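Packing corner reset, 2019-07-28

Bench at Brurkmont gets messy fast. Quick way to sort it. You need a damp cloth, the black rack and a clear container.

1. Take everything off, wipe toward you. Scuffs mostly stay - dont scrub. 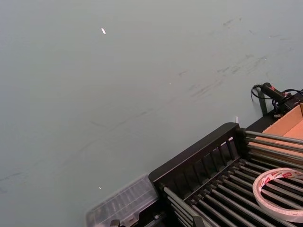
Gray top, scuff marks and all.

2. Rack goes back at an angle, slatted end facing you. Tape lives on the rods, no where else. One roll out at a time.

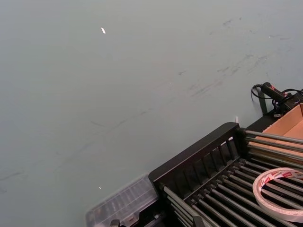
Tape on the rods, right side.

3. Small stuff next. Labels, clips, spare blades. 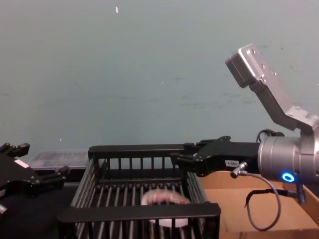 Labels come from Sendska in packs of 2,000, so only put 80 out and shelve the rest. Keep the clear container behind the rack, off to the left, where you can still reach it. Clips go in last - lid on.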